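Brurham library gets its evening hours back
02/07/2024
Posted by Ngọc La in Town News

Well, it finally happened! Starting next month the Brurham public library is going to be open until nine again on four nights out of the week, and I for one plan to be standing on the steps the first night with my overdue gardening book and a sheepish look on my face.

If you moved here in the last few years you may not even know we used to have evening hours. We did, and they were lovely. I wrote most of my night school papers at the long table by the radiators (the one with the wobbly end, folded card under the leg). Then the hours were cut to five o'clock closing, and if you work a regular job that pretty much means you never get in the door except on weekends, when the parking lot is a zoo.

The vote at town hall went 7 to 2. I was there for the whole thing, all three hours of it, including a very long discussion of storm drains on Bellamy Street that I will spare you. The library item came up last and a good part of the crowd had gone home by then, but the people who stayed were loud.

What got it over the line was the petition. Hằng Vương started it back in the fall at the bus shelter outside the Widau grocery, with a clipboard and a pen on a string, and by the time she handed it in she had 701 names. I asked her how she did it and she laughed at me. "I ride the bus twice a day and I talk to everybody," she said. "My kids get home at four, I get home at six, and the library closes at five. Every single person at that stop had some version of the same problem."

Yen-ting Tsang, the head librarian, brought numbers. On the last day the branch ran late hours as a trial, 483 people came through the doors, and she told the council that more of them came in after five than in the whole morning. She also said that the computers were full from supper time on, mostly with people doing job applications and, this being that time of year, taxes.

Not everyone was sold. Vitalii Kovalchuk, who cast one of the two no votes, said he likes the library as much as anyone but wanted to see a full year of heating bills before agreeing to anything. Fair enough, I guess. The building is old and it leaks heat like a sieve, and I say that as somebody who has sat by those windows in January in a coat. He did get one change made to the plan - the council will look at the costs again in May and can trim the hours back if things go badly. So go use the place, please!

A few details, because people have been stopping me at the post office to ask:

The late nights are Monday through - no, wait, I'd better not say, as the schedule was still being moved around when I called this morning. It will be four weeknights, and the library will put the final list on its front door and on the town website.

The children's room will close at seven on late nights. The upstairs reading room and the computers stay open until nine. Story time stays in the mornings for now.

They are hiring. There are two part-time desk jobs, each 26 hours over two weeks, and you don't need a library degree for either one. Ask for an application at the front desk.

The homework help table is coming back too. Lâm Quách, who teaches math at the middle school, has signed up for two nights already and says he could use a partner who is good at chemistry, "or at least not afraid of it."

Friends of the library are also starting up the soup supper again to pay for snacks at the homework table. It will be in the Hiltosar Room downstairs, same as in the old days. You bring your own bowl and spoon, they bring the soup, and you put what you like in the jar. I've been told there will be a split pea and a chicken noodle and maybe a chili if somebody steps up. I'm not stepping up, my chili is terrible, but I will bring rolls. No date on it yet, and I'll post one here as soon as I hear.

If you have questions about the new hours call the front desk, and be patient with them, it's a small staff and the phone has been ringing all day.

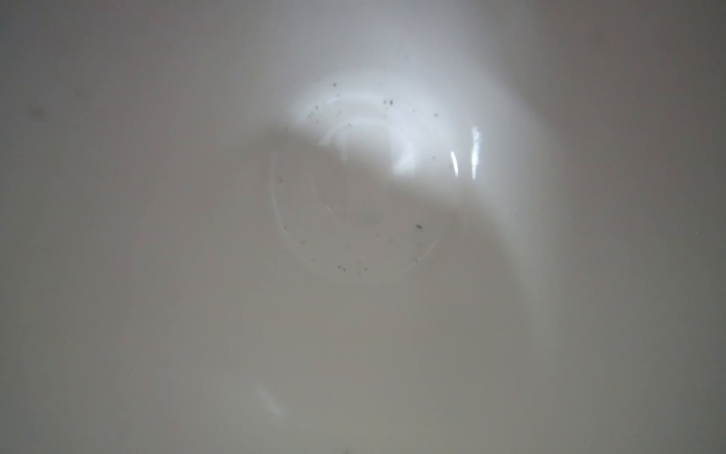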